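Workshop tips: keeping a robot arm on a bench safely 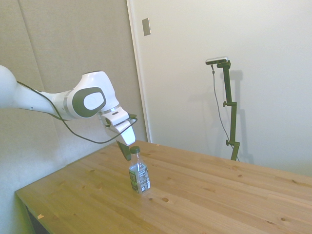 Josphat Rugemalira wrote in to ask why last month's page told people to practise on a full bottle when an empty one makes less mess. A full one is closer to real work. An empty bottle weighs next to nothing and tips over if a finger brushes the cap, and it will let you get away with a weak grip. Keep the cap screwed down tight and a cloth within reach.

The rules below are the ones we use at Gilmartin for small arms on ordinary tables. They were drawn up in June after a rewrite of the older sheet, and they suit a shed, a spare room or a school workshop equally well. They do not replace the maker's manual. Where the two disagree, follow the manual.

The table

Use a heavy table that does not rock. Ours is 700 mm deep, and anything narrower leaves too little room behind the work. Push down hard on each corner before you start. If one leg is short, pack it with a slip of hardboard and glue the slip in place, as loose packing works its way out with the movement of the arm.

Plank tops are fine, but run a flat hand over the part you mean to work on. Knots can stand proud of the surface when the wood dries out, and a tall thin object set down on one will lean. Sand them back or move the work along a little. Wax polish makes things slide, so leave the top bare or use a matt oil.

Mark where each object goes with low-tack tape. A pencil cross is no good once the object is standing on it.

Reach and people

Find out how far the arm can stretch with the gripper fitted, and add a margin. Ours comes to 1020 mm with the margin included. Put tape on the floor at that distance and stay outside it while the arm is powered and free to move. Children and dogs stay out of the room altogether.

One person runs the arm. If two of you are working, agree who that is and say so out loud. The other person does not touch the controls, except for the stop button, which anyone may press at any time and for any reason.

The stop button should be where your hand falls when you are standing at the tape. Do not fix it to the table behind the arm, where you would have to lean across to get at it. Test it at the start of every session – press it while the arm is moving slowly, and check that the arm stops.

Cables

A cable that runs along the outside of an arm needs slack at the wrist, or it will pull at the plug when the wrist turns. Too much slack and it catches on things. Turn each joint slowly to both ends of its travel and watch the loop the whole way. Hook-and-loop ties are better than plastic ones because you can shift them without cutting.

Replace any cable with a nick in the outer cover. Tape over a nick only hides it.

Bottles, jars and anything with liquid

Plastic water bottles crush easily. Start with the lowest grip force the controller allows and go up a step at a time until the bottle lifts without slipping. Write the setting down. A ridged shoulder gives a different hold from a flat label, so a setting found for one may not do for the other.

Come down from above at low speed for the last hand's breadth. Most knocks happen there, when one fingertip meets the cap instead of passing beside it. If the fingers are not level with each other, check the lower one first.

Keep mains adaptors and the controller off the table top. Ours sit on a Plamus shelf bracket 210 mm above the floor, so a spill runs under them. Glass jars are not allowed until the same move has been done cleanly in plastic.

Stands and sensors

If you use a camera or sensor on a stand, tighten every knob before switching on, then tighten them again after lunch. Mark the pole with a paint pen at each joint so you can see if anything has slipped. Put the stand where nobody has to step over its lead.

The log

Keep a paper book by the door. Put down the time, who ran the arm, what was moved and anything that went wrong, however small. Taner Baysal's book is up to entry 709 and he still writes in it by hand. A dropped bottle on Saturday gets a line the same as a stripped gear would.

Shutting down

Park the arm low, with the gripper open and clear of the table. Switch off at the controller first, then at the wall. Take liquids off the table before you leave, and hang the key on its hook.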